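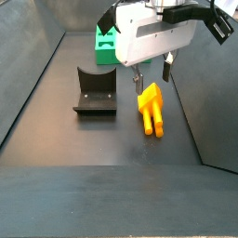 Print | E-mail

Ticket 3852: Labels printing blank after the Jurken update
Status: Resolved
Opened: April 2024
Product: Varma label station, firmware 2.13
Site: Grarneo stockroom

Problem as reported
Every second label out of the Varma comes out blank. The good ones are perfect, crisp bar codes and all! It started right after we moved the stock list over to Jurken. We have a run of 2000 bin labels to get through and we're burning a blank for each one we print.

What we tried first
Power cycle, no change. Cleaned the print head with the pen that came in the box, no change. Swapped in a new roll from the other cabinet and got the same thing, good, blank, good, blank. Printed the built-in test page straight from the front panel and it was flawless, so the hardware looked fine and we got pretty excited about blaming the template.
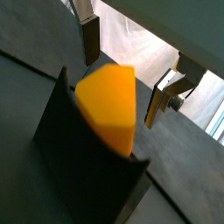 Yellow-orange block in its black curved holder.

Reply from support
Great notes, thank you! The test page result helps a lot. Jurken sends a form feed at the end of every record, and the Jaron driver adds one of its own. Two feeds, so you get one label and one blank.

Please try this:
1. Open the Jaron driver settings and go to Page Handling.
2. Change "Feed after job" from Always to Never.
3. Save, then clear the queue before printing again. Old jobs keep the old setting.
4. Recalibrate the gap sensor by holding Feed until the light blinks 2 times.

Update from site
That did it! We ran 13 labels as a trial and all of them came out printed, no blanks. Step 3 caught us the first time, as there were still jobs sitting in the queue. Calibration took about a minute. We've started the big run and love how fast it goes now.

One leftover question: does the driver setting survive a Jaron update?

Support: Yes, it's stored with the printer profile. If you delete the printer and add it again, you'll need to set it once more.

Print | E-mail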